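The Blue Tape Diet

The first thing Fouad Dabbas asked me to do was get rid of my dining table. I had been in his office for maybe four minutes. He wanted me to picture the room without it, then picture what I'd do with the space, and then tell him how I felt. I told him I felt like I'd be eating on the couch.

Dabbas runs Balach, a home-planning service that has picked up a loyal following among people who own too much and have read too many articles about it. The pitch is simple enough. Before you buy anything, move anything or knock anything down, you mark it out in tape on the floor and live with the outline. A sofa gets a rectangle. A kitchen island gets a bigger rectangle. You walk around these shapes for a couple of weeks, and by the end you're supposed to know whether you want the real thing.

I have nothing against tape. My father laid out an entire back porch with string and stakes one summer and never charged anyone for the idea. What bothers me is the price. A Balach starter plan costs 200 dollars and gets you a phone call, a workbook and a follow-up phone call. The full plan, with a home visit, is 1000. The tape is extra.

When I brought this up, Dabbas didn't flinch. "People pay for a gym they don't go to," he said. "I'm selling them a reason to stop and think before they spend ten times as much on a remodel." It's a decent answer, and he has clearly given it before. It also assumes that everyone who calls him was on the edge of a remodel, and the clients I spoke with mostly weren't. One wanted to know where to put a bookcase.
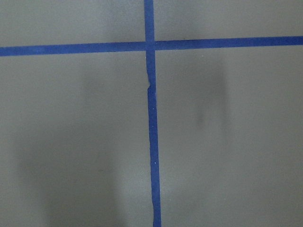
The workbook is where things get strange. It runs to 39 pages, and the early ones are useful. How wide does a walkway need to be if you carry laundry through it? Which way does the door swing? Then, somewhere past the middle, it turns into something closer to therapy. You're asked what your hallway is afraid of. You're asked to write a letter to a chair.

I skipped the letter. I did do the rest, in my own apartment, over most of March, and I tried to be fair about it. I taped out a desk I'd been thinking of buying, a big one called the Tondar that eats up most of a wall. For the first few days I stepped around the outline like it was wet cement. By the second week I was walking straight through it with a cup of coffee, and I'd quit noticing it was there at all.

According to the workbook, that means I didn't need the desk. Maybe. It could also mean that tape on a floor has no height and no corners, and doesn't bruise your hip in the dark. A real desk has a way of reminding you. I put this to Dabbas on our follow-up call and he said a lot of clients raise it, and that some of them stack boxes inside the lines. So the method works better when you use objects in place of tape. I wrote that down.

He isn't the only one in the business. Castaño, a smaller outfit, does much the same thing with paper cutouts and charges half as much. Flarer has an app that drops furniture into your room on your phone screen, which is free until you want to save anything. I tried both. The cutouts curled up at the edges. The app put a wardrobe on my ceiling.

What all three share is a belief that the trouble with our homes is a lack of planning. I'm not convinced. Most of the people I know with cramped rooms have them for dull reasons: rent went up, a kid came along, somebody's mother moved in with her piano. You can outline a piano in any color you like. It still has to go somewhere, and the somewhere is usually the spot it's already in.

I asked Dabbas how many of his clients end up changing nothing. He said about a third, and that he counts every one of them as a success. I asked how he counts the ones who go ahead and buy the sofa. Those were successes too.

I bought a desk in the end, smaller than the Tondar and 2 inches too deep for the wall I had in mind. I'd measured it myself, with a tape measure, and read the number wrong. It's in the bedroom now.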